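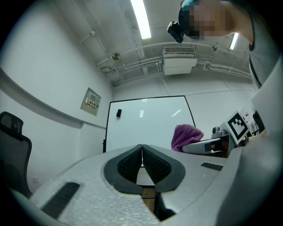

**Call for participants: household table tasks, Orninley study rooms**

Juvley invites applications from adults who wish to take part in a study of everyday work at a table. Sessions are held at our rooms in Orninley and will run until the end of December. A total of 60 places are available.

Participants will be asked to carry out ordinary household tasks at their own pace: laying and clearing a table, folding small items, sorting objects into containers and wiping down a surface. No task requires special knowledge, and no one is marked on speed or neatness. The purpose is to record how people go about such work when left to their own habits.

**Who may apply**

Applicants must be aged 18 or over and able to stand, or to sit and rise without help, for periods of up to 37 minutes. Regular breaks are given between tasks. Both left-handed and right-handed applicants are welcome. Those who took part in the earlier Kovano study may apply again — their previous consent form does not carry over, and a new one must be signed.

**The room**

Work takes place in a small room with white walls and fluorescent lighting. The main piece of furniture is a large oval table, white with a thin black edge, standing on a black metal base. The floor is of wooden planks, and there are cables on it beneath one side of the table. Participants should wear flat, closed shoes and are asked to keep bags and coats in the lockers outside.
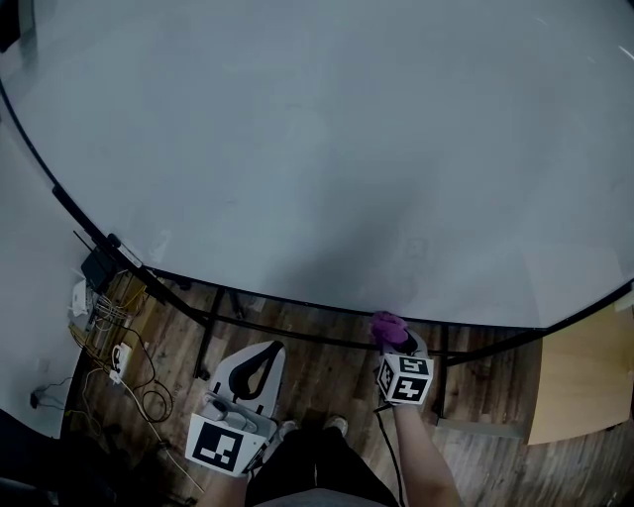 Lucie Morin found the table easier to work at than she had expected, and would advise new participants to roll up their sleeves before they begin and to ask for a chair early if they want one. She took part in two sessions in the spring and has applied for a third.

**Payment and travel**

A payment of 187 euros is made on completion of all four sessions. Participants who withdraw early are paid for the sessions they have attended. Travel by public transport is refunded against tickets; parking is not.

**How to apply**

Please write to Riet Dijkstra, Participant Office, Room 161, Grewal Building, Orninley, giving your name, age, preferred hand and the times of day at which you are free. Morning sessions begin at 9.30 and afternoon sessions at 14.00. Applicants will receive a written answer in either case. Places are offered in order of application, and a short waiting list will be kept.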